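Right, the redcurrant cordial is bottled and I'm far too excited about it, so you're getting a thread!

Picked the last of the fruit at the Padley allotments in August, before the blackbirds got in. 4 bottles from one bush, and that bush was a twig when I planted it.

Method, such as it is: simmer the currants with a splash of water until they burst, drip through muslin overnight, then warm the juice gently with the sugar. Don't squeeze the bag (I always want to squeeze the bag) or it goes cloudy.

And look at that coral red! Served in a wine glass, obviously, it deserves a stem.

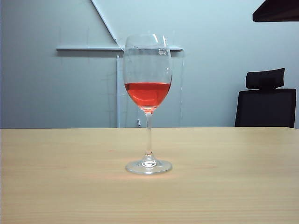
Kamata wants to know if you can cut the sugar right down, as hers came out like syrup last year.

You can, I've dropped mine by 30 grams a bottle and love it sharper. It won't keep as long, so fridge it and drink up.

Next job is trying it with fizzy water and a bit of bruised mint. Then possibly over vanilla ice cream, straight from the tub.

Labels still to do. If anyone's got a spare blackcurrant cutting, I've cleared a space by the shed!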